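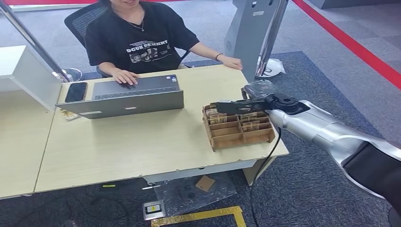 Filcombe switches sample packets to cardboard trays

3 May 2022

Filcombe has replaced the plastic bins at its sample desks with divided cardboard trays, the company said. The change covers 40 desks at the Gromero building and was completed in April.

Each tray is brown cardboard, split into rectangular compartments by thin cardboard walls. Flat packets go in the back row first. The front compartments are kept free for returns and for packets waiting on a label check.

The tray stands on the right half of the desk, with the laptop toward the left. Under the old layout the bins sat on a shelf behind the chair, and staff had to turn away from the keyboard for every packet.

"The packets are small and flat, and they slid under each other in the bins," said Lotte Coppens, who manages the sample desks. "With walls between them they stay where they were put."

The trays are made by Postma and arrive flat, in cartons of 300. They are folded by hand and need no glue or tape. Filcombe ordered 528 trays in all, counting spares and a first delivery for its second site, Sisto.

Wouter De Haan of Postma said the walls were cut lower than in the firm's standard tray so that a packet can be picked up by its top edge. The outside size did not change. A taller version was tested and dropped - it blocked the view of labels in the back row.

Desk staff asked for two changes after the test period. The first, a wider compartment for folded order slips, is included in the current tray. The second, a lid for overnight storage, is still being priced.

Worn trays go into the regular paper recycling. The old bins have been moved to the stockroom, where they will hold cables and chargers.

Work at Sisto starts once the remaining desks there have been fitted. Questions about tray orders go to Arnout Bakker in purchasing.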